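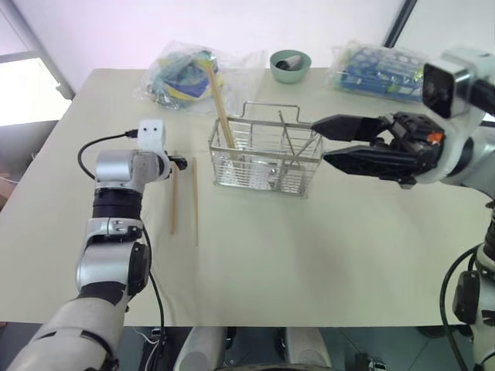
What is a pavement robot permit? It's the written permission a council gives a firm to run small delivery robots on its footpaths, usually for a fixed stretch of streets and a fixed length of time.

Topics | Places | Rules and law | Random entry | Log in

Transport > Local rules > Pavement robot permit

2024-06-14, by Kamonchanok Kaewkla

I've been keeping this entry going since the Brikgate trial, so you'll find a lot of Brikgate in it (I live there, sorry, and I do go on about it). In general, a permit names the operator, the streets, the hours and the top speed. Walking pace is the usual limit. Most also say who picks up a robot that has got itself stuck on a kerb, and how fast they have to get there. 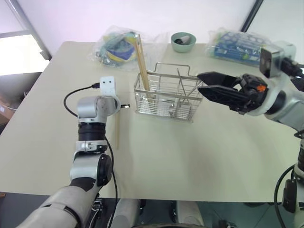 The speed bit gets all the attention at public meetings, but I think the hours matter more. Brikgate's first permit went to a firm called Maneo and covered four streets near the station, and it let the robots out during the school run. You can imagine! The hours were changed that December, and complaints to the council dropped off almost at once. Maneo also had to answer calls about a blocked path within 60 minutes, which I still think is far too long if you're in a wheelchair and the path is the only way home.

Prendell went a different way and wrote its rules before anyone had applied. Its permit costs £297 a year for each robot, and the operator has to put a phone number on the lid in large print. Zheng, the only firm working there so far, has 64 robots on the list.
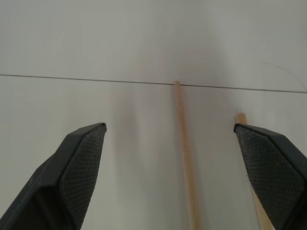

Who has right of way

People on foot, always, in every permit I've read. A robot has to stop or pull in, and it mustn't wait on dropped kerbs or tactile paving. Bikes are murkier. Prendell treats a shared path as a footpath, while Brikgate leaves shared paths out of the permit altogether, so robots there have to take the long way round by the canal bridge. I'm still looking for the minutes where that was decided, and I'll add them to this section when I find them.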